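3.2 Household surfaces and cleaning habits

The survey was carried out in Lestia between April and October 2024. In total, 356 households returned the questionnaire, and 40 of them agreed to a longer interview at home. The interviews were done by Izzati Rahman and Halina Piątek, always in the kitchen or in the room where the family eats its meals.

We asked first which surface is cleaned most often. Most of the respondents named the table, also in homes where the worktop was used more for preparing food. Light wood was considered difficult, as stains from tea and beetroot remain visible on it for a long time. 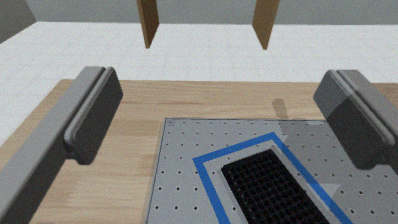 Older respondents preferred oil or wax and repeated the treatment every 12 months. Younger ones used mostly a damp cloth and did not know how the wood had been finished. This difference agrees with the earlier work of Urbańczyk and Texier, although their sample was limited to rented flats.

Figure 1. Light wooden tabletop, computer rendering.

The answers on cost were less complete, and we treat them separately in Section 3.3.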